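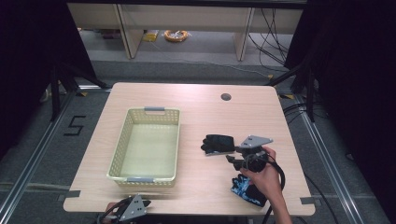
An empty basket and two gloves, one black, one black with bright blue patterning.

Skirwood opens its Lost Glove Table in Oltetby

OLTETBY, June 22, 2024 — Household storage firm Skirwood today announced a service for people who own several gloves and very few pairs. The Lost Glove Table will take in single gloves left on buses, railings and café chairs, and try to return them to the hand they came from.

The idea came out of a clear-out at the firm's Nuvovmont shop, where staff emptied the drawers behind the till and found 200 gloves. Of these, 17 could be matched. The rest had been kept for years in the belief that someone would be back for them.

"We sell baskets for a living, so it was a little embarrassing," said Géza Juhász, who runs the Nuvovmont shop. "We had a whole wall of things to put gloves in and we were using a drawer that didn't shut."

Gloves handed in will be laid flat, sorted by colour and size, and placed in open-topped plastic baskets with mesh-patterned sides and a grip at each end. Skirwood tried lidded boxes first, but visitors kept lifting the lid, looking in and putting it back on the wrong box.

Anyone who has lost a glove should bring the one they still have. Descriptions will be accepted, although "black, quite normal" has already been given by most callers and has yet to settle a case. Gloves not claimed after seven weeks will go to the textile workshop at Bodnár, which makes draught excluders and is not fussy about left and right.

"People are oddly loyal to a glove," said Hajnalka Virág, head of customer service at Skirwood. "They'll replace a phone without blinking — then keep one mitten in a coat pocket until the coat goes."

The service is free. Visitors may look through the baskets for as long as they like, but are asked to take no more than three gloves home per visit, and to own fewer hands than that if possible. Socks will not be accepted. The firm has looked into socks and does not feel ready.

Enquiries: Skirwood customer service desk, Nuvovmont shop, Oltetby.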